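HOME ORGANIZATION 1072
Unit 4: Clearing and Sorting a Shared Tabletop
Instructor: Rosaire McKinnon
Handout prepared by I-seul Seo

Purpose of the Unit

Students will learn to reset a shared table between uses. The unit covers drinkware, bottles and personal belongings. Reading: Friesen course packet, Section 2.

Terms

Disposable: paper cups, napkins, straws.
Returnable: bottles and cans accepted at the Hesell Street collection point.
Personal: phones, keys, eyeglasses, badges. Personal items are never placed with the other two groups, even for a moment.

Procedure

1. Move personal items to the side table before anything else is lifted.
2. Check each cup for liquid. Empty cups may be nested; cups holding anything are carried upright to the sink.
3. Stand bottles up and tighten the caps. A bottle left on its side may roll when the table is bumped.
4. Collect small items last — they are easily hidden behind larger ones.
5. Wipe from the back edge toward the front.

Practice Case

Write out the order in which you would clear a table with paper cups at the back, a yellow plastic bottle lying on its side and a smartphone resting face-up nearby. State the group to which each item belongs.

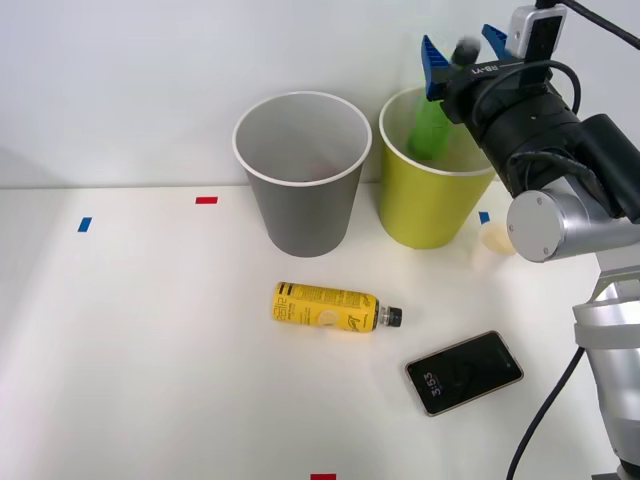
Assignment

Submit the written order, one page at most, to the Nimunitz Hall office, extension 3677. Work is returned at the next meeting. Students who miss the practice session should arrange a makeup with the instructor.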